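Working rules for hand-held gripper sessions

10/05/2023

When our group at Tultholm began recording demonstrations with hand-held grippers, we had no written rules at all. We had habits, and the habits differed from one person to the next.
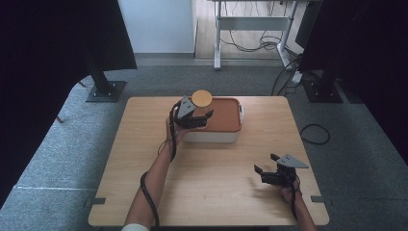 By August of last year the differences had become expensive. A batch of 1000 recordings was sent to Kinnunen for review, and a good part of it came back with remarks which we could not answer from our own notes. It was at that point that I was asked to draft a standard. The present version runs to 15 rules on 2 pages, and I should like to set out the ones that have caused the most discussion.

The first concerns the table. Only the objects named on the task sheet may be on it when recording starts. Pens, cups and telephones are to be left outside the recording area. This was already our custom, but it was applied loosely, and a custom applied loosely is of little use to the person who must later sort the material.

The second concerns cables. Each operator is to check, before every session, that the cable from each gripper has enough slack for the full reach of the arm and does not lie across any object in the task. A cable that passes along the forearm is permitted. A cable that pulls on the wrist is not, and the session must be stopped until it has been moved. Spare lengths on the floor are to be kept clear of the operator's feet. I would have preferred a stricter wording on this last point - my own draft required them to be taped down - but the Wonum site has carpet throughout and the tape did not hold.

The third concerns the hands. Both grippers are to be held from the start of the recording to the end, even where the task needs only one. An operator who puts a gripper down in order to adjust a sleeve must end the recording and begin again. Several colleagues considered this excessive. I remain of the view that it is correct, and rule 13, which deals with discarded recordings, now allows for such restarts without any mark against the operator.

There was also a long exchange on the matter of speed. Cimness had proposed a fixed time for each task. We declined, and wrote instead that movements should be made at a pace the operator can keep up for the whole session. It is less exact than I would wish. A placing task, such as setting a block on a lid, goes badly when hurried, and we had no figures of our own on which to base a limit.

The standard will be read again in August. Until then, proposed changes should be sent in writing, with the number of the rule concerned and the wording suggested in its place. Remarks made in the corridor will not be recorded.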